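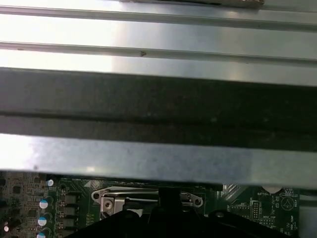
I have been putting off the old desktop since May, and this weekend I finally ran out of excuses. It still boots, mostly, but it had gotten so loud that Piroska Medve (my sister-in-law, who naps on our couch) asked if we were running a hair dryer in there. So! Time to open it up and have a proper look.

First thing I always forget is how much better life is with the case lying flat on its side. I spent years poking around in upright towers with a flashlight in my teeth, dropping screws into the bottom. Lay it down, get the side off, and suddenly you can see the whole motherboard. The green ones look so dated now, don't they? I like them. Everything was green when I learned this stuff, and I still find a row of little capacitors kind of cheerful.

I check the tops of those first, by the way. Flat is good, puffy is bad. 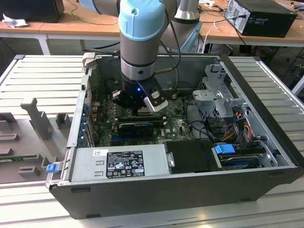
Then there's the cabling. Red, yellow, orange, black, all of it bunched up below the drive cage, and I can never get it back as neat as I found it. My plan is twist ties and low standards. The blue latches are my favorite part of this kind of case, because I am not a patient person with a screwdriver.

Next on my list is the little cooler on the expansion card, my main suspect for the noise. Boglárka Rácz over in Cadbridge swears by a soft paintbrush for the dust, so I'm trying that before I spend 30 bucks on a replacement. If it's still howling by next weekend, I'll move on to the power supply and complain about it here.

Filed under: Fix-It Projects, Old Computers

Contact | © 2018 Kusumside | Back to top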